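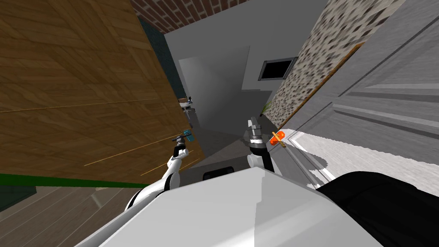
Pivaven Demonstration Collection: Frequently Asked Questions

Last updated May 8, 2026. Maintained by Parveen Hayat at Clatance. If your question is missing, send it in and it will join the others.

What am I signing up for?

You drive a simulated robot through household and workshop chores while Pivaven records what you do. The recordings, which we call demonstrations or demos, go into a training set. A learning system then studies them and tries to do the same chores without you. You are the teacher. The pupil has endless patience and no common sense whatsoever, so please drive accordingly.

Do I need to know anything about robots?

No. Our best recordings have come from people who are good at parking. Our worst came from a robotics engineer who wanted to see how fast the wrist could spin.

Where does all this happen?

In Orakzai, our set of simulated interiors. No furniture is harmed. The rooms are put together from a library of floors, walls, doors and trim, and the software picks the combinations. It has no taste. You will meet brick next to concrete next to wood, with a green baseboard thrown in, and you will wonder who lives there. The mixing is deliberate. A learner that only ever sees tidy beige kitchens decides that beige is part of the task.

Do the materials behave differently?

Mostly no. Marble, planks and concrete are surface appearances, and the robot's grip on the world is set separately for each session. If something feels slippery, check the session card before blaming the marble.

How long is a demo?

As long as the chore takes, up to a limit of 2 minutes. Past that the recorder stops and marks the attempt as timed out. Most chores fit comfortably. If you're running out of time on every try, the start position is probably bad and you should skip it with the "Unreachable" button. There is no penalty for skipping. There is a small one for hitting the door repeatedly in the hope that it gives in.

What makes a good demo?

Smooth, boring, and finished. Approach the object, close the fingers, move it where the card says, open the fingers, back off. Pause briefly before the grasp if you like, but don't hover for ages making up your mind. The learner copies hesitation faithfully. We once trained a policy that stopped in front of every cabinet as though it had forgotten why it came into the room, and we traced it straight back to one operator's habit of sipping coffee mid-task.

I dropped the object. Should I start over?

Keep going if you can pick it up again. A recovery is worth having, because the learner will drop things too and would otherwise have no idea what comes next. Do tag it "recovered" when you save. If the object has rolled somewhere the arm can't follow, end the attempt and tag it "lost". Please don't drop things on purpose to rack up recoveries. It shows. People who drop something by accident don't already have the other hand on its way.

The object is floating. Is that me?

Probably not. Small items sometimes load a little above the surface they belong on, or attach to a gripper a bit before the fingers touch. If it settles once you start moving, carry on. If it stays in midair like it's paying rent there, tag the attempt "physics" and move to the next one. We read those tags and fix what we can.

Why is my view tilted?

Some sessions rotate the camera. Sometimes by a little, sometimes enough that the walls run corner to corner and you find yourself leaning in your chair. Real cameras get mounted crooked, knocked, and remounted crooked the other way, and we would like the learner to cope. If it makes you queasy, turn off "varied views" in your profile. You'll be given level sessions only, and we won't think less of you.

Which camera should I drive from?

Whichever suits the moment. The body view is good for finding your way and for keeping both arms in mind. The wrist view is better for the last stretch, when you need to know where the fingers are. Switch as often as you like; both streams are recorded regardless of which one you're looking at.
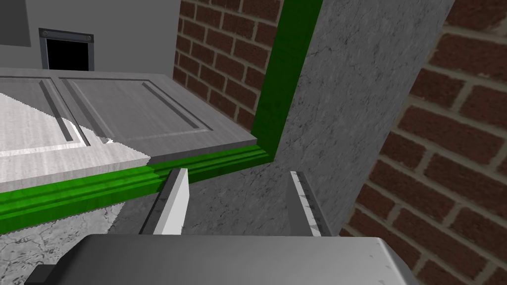
New operators tend to stay in the body view too long and then wonder why the fingers closed on nothing. Seasoned ones have the opposite trouble: they live in the wrist view and forget they have elbows. Before any reach into a corner or alongside a cabinet, flip back to the body view and check that the rest of the arm has somewhere to be.

Can I use both arms?

Yes, if the card says so. Cards marked "either" mean pick one and stick with it for the whole attempt. Cards marked 2 mean both arms have to do something useful. Waving does not count as useful. If the spare arm isn't needed, park it out of the way before you begin and leave it alone.

What do I write in the label box?

One plain sentence that says what you did. "Moved the blue block to the shelf" is fine. "Task complete" tells us nothing, and neither does "got it finally!!" though we're happy for you. Use the color and shape you see. If you can't tell what an object is meant to be, say "small orange object" and leave it there. Guessing is how we ended up with a carrot that had been labeled as a screwdriver, a popsicle and a flashlight, in three sessions by the same person.

What happens after I save?

Your demo goes to Histcombe, our review tool. It replays the attempt, checks that the recording is complete, and looks for sudden jumps in the arm's position. Then a person watches it. We ask for 2 reviewers on anything tagged "recovered", since one reviewer's recovery is another reviewer's train wreck. Results show up on your page as accepted, accepted with notes, or returned.

Mine was returned. What did I do wrong?

Read the note first. The usual reasons are a label that doesn't match the action, an attempt saved before the fingers opened, or a path that took the arm through a wall. On that last one: yes, the simulator sometimes lets you. The door looks solid, and then your wrist is inside it. Please resist. A learner that has discovered it can pass through doors is very hard to talk out of the idea, and it will take the idea with it to a real building.

How many demos do you need?

The current target is 2,000 accepted demos for each chore. We are there on the easy ones. We are nowhere near on anything that involves a cabinet door, so if you like cabinets, or bear them a grudge, choose those.

Isn't there a way to generate these automatically?

Partly. Once a demo is accepted, we can replay it with different walls, lighting and floors, which stretches it a good way. What the software can't invent is the small adjustment a person makes when the gripper arrives a bit off line. Left to itself, it makes perfect approaches every time, and a learner raised on those goes to pieces at the first wobble.

Does my demo include my voice or face?

No. We record controller input, the robot's joint positions and the simulated camera views. Whatever you say to the gripper is between you and the gripper.

Can I see how the learner is doing?

Yes. Evaluation clips are posted to the operator page after each training run. The batch from March is still up and includes a long one where the robot places a block very gently beside the tray, backs off, and waits. Several of you asked whether it was fixed. It's better. It now reaches the tray on most tries and is working on letting go.

Who do I contact if the software freezes?

Use the "Report" button and add the session number from the top corner of your window. If the button has frozen too, write to Parveen and include the number and what you were doing at the time. You don't need to attach a screenshot unless she asks for one.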